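Gripper trial, August progress report
Bench cell 2, Prunar parts kitting project 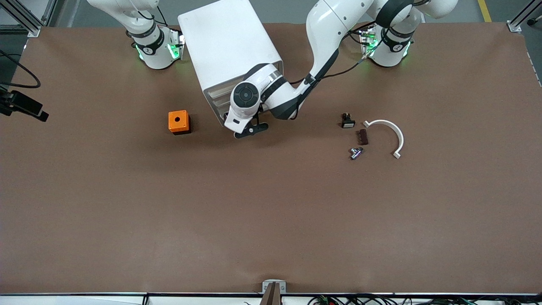

Short version: we're on track for the gripper pick, behind on the camera work, and a little under on spend. The comparison between the Braner fingers and the Cluder suction head is done on the easy parts and half done on the ugly ones. The Braner unit, two small black fingers, is what's on the left arm now. Current layout has the orange box with the round hole left of center and the parts grouped over to the right, so every pick ends with a move across the middle of the table. That move is where a good chunk of our cycle time goes, see below.

## What we said we'd do this period

- Finish finger vs. suction runs on the basic part set - done
- Start runs on the mixed part set (curved, shiny, ridged) - started, fingers done, suction maybe half
- Swap the wrist camera mount for the stiffer one - not done, mount came in with the wrong hole pattern
- Write up controller settings so second shift can run without us - draft exists, needs a cleanup
- Decide on Aguirre controller vs. staying on the stock one - see the controller section, no decision yet

## Runs

2,000 pick attempts logged in total since the start of the trial. 600 of those are on the mixed set, which is the part you asked for at the last review. The rest are basic blocks and they're boring at this point, we don't plan to run more.

I'm not putting success rates in this report. The scoring script was counting a pick as good when the part left the table, even when it dropped before the box. Fixed now, but the older logs have to be rescored from the force trace and that isn't finished. Would rather send the right number late. The ranking below is from operator notes and the rescored portion, treat it as our read and not the final table.

**Small rectangular component with the part sticking out on top.** Fingers fine as long as they close on the body. If the approach comes in rotated they catch the protrusion and the thing tips. Suction struggles, not enough flat face to seal on.

**Brown ridged block.** Fingers, no contest. Ridges run the long way and give the pads something to bite. Suction leaks along the ridges. We tried the softer cup and it helped some but it picks up grit.

**Silver T fitting.** Worst part in the set for both. For fingers the trouble is the short branches, grab one and the rest swings. For suction there's just nowhere to go. And for the camera it's the reflections, more on that further down. Best results so far are closing across the stem close to the joint, with reduced speed for the first bit of lift.

**White half ring.** Surprised us. Expected this to be a suction part and it's a finger part. The trick is to take it at the middle of the arc and stay off the tabs. Taken near a tab it rotates in the grip and then hangs up on the rim of the hole.

So fingers ahead on all of the mixed parts so far. Suction still wins on plain flat blocks and it's faster there by a noticable margin. If the Prunar line was only flat parts I'd say go suction and be done. It isn't.

## Fingers vs. suction, other stuff

- Changeover. Fingers take longer to swap, the cable has to be re-dressed along the arm each time and somebody always forgets the last strap. Suction has the air line, which is its own pain
- Wear. Finger pads are on their second set. First set glazed over. Not expensive, but second shift needs spares on the shelf
- Noise. Vacuum pump is loud enough that we got a complaint from the next bench
- Fingertip clearance is tight going into the box. Either a bigger opening or a release from above. We release from above now and accept a bit of bounce

## Table covering

Small item that cost us most of a day. The brown covering has wrinkled up in places, mostly toward the near edge. Doesn't matter where the parts sit now, but when we ran parts down at the near side the height estimate was off enough that the fingers touched down on a crease and faulted. For now all runs stay on the far half. Needs to be pulled and re-laid flat before we expand the pick area. Asked facilities for a stiffer sheet, matte again, we do not want a shiny one.

## Cameras

The overhead view is good enough for finding parts. It is not good enough for finding which way the T fitting is pointing. Highlights on the metal move when the arm's shadow moves and the pose flips end for end. Tried so far:

1. Lower exposure. Helped the fitting, lost the ridged block against the brown table. Dark brown on brown, should've seen that coming
2. Two exposures merged. Works, adds delay on every pick
3. Parking the arm outside the view before the shot. Works best, also adds delay, but less

Going with 3 until the wrist camera is mounted. The replacement mount is reordered, vendor says it ships this week, I'll believe it when I have it. When it's on we'll redo the T fitting runs only. No reason to redo the others.

A lighter table covering would also help with contrast on the ridged block. Adding that to the facilities request.

## Controller

Aguirre loaner has been on the bench for half the period. Smoother at the end of the long move across the table, settles quicker, which we can see in the logs as less wait before the release. On the stock controller we had padded that wait by hand.

Against it: the fault recovery is clumsy. After a gripper fault it wants both arms re-homed even if the right arm was never commanded. For a trial that's annoying. For a line it's a stop. Vendor knows, says a firmware change is coming, no date.

Also the wiring along the near side of the table needs to be done right. Right now it's a tangle of black cable and green connectors from swapping back and forth between controllers, and we had one intermittent that was a half seated plug. Asking for a proper terminal strip and a duct. Cheap.

No recomendation until we see the firmware. If you need an answer before then, the answer is stay stock.

## Right arm

Powered and calibrated, not used for picks in this round. Plan was always one arm for the gripper comparison and then two for the handoff test. The handoff test depends on picking a gripper, so it waits. The one thing we did do is check reach into the box from that side, and it's fine, though the elbow comes closer to the center housing than I like. Will add a keep-out zone before anybody runs it at speed.

## Spend

Under plan, mainly because the second finger set was covered by the vendor and the camera mount hasn't been invoiced. Both of those will catch up. What I need approved:

- Spare finger pads, enough for the remaining runs plus second shift
- Terminal strip, duct, labels
- 2 more of the softer suction cups to close out the suction half
- Extension on the Aguirre loaner, no charge but they want a signature from your side

## Risks

Camera mount slips again. Then T fitting results stay operator notes only and the final report has a hole in it.

Rescoring changes the ranking. Don't expect it to, the gap on the curved and ridged parts is big. Could change how close it is on the small component.

Part supply. We're down to a few of the half rings with clean tabs, the rest are chewed up from early drops. Prunar side promised a new bag.

## Next period

- Finish suction on mixed set
- Rescore everything, send table
- Re-lay the covering, open up the near half
- Wrist camera on, repeat T fitting
- Clean up the settings doc and walk second shift thru it
- First slow handoff between arms if the gripper decision is signed off

Need the loaner signature by Thursday or they want it boxed up and sent back. The rest can wait for the review.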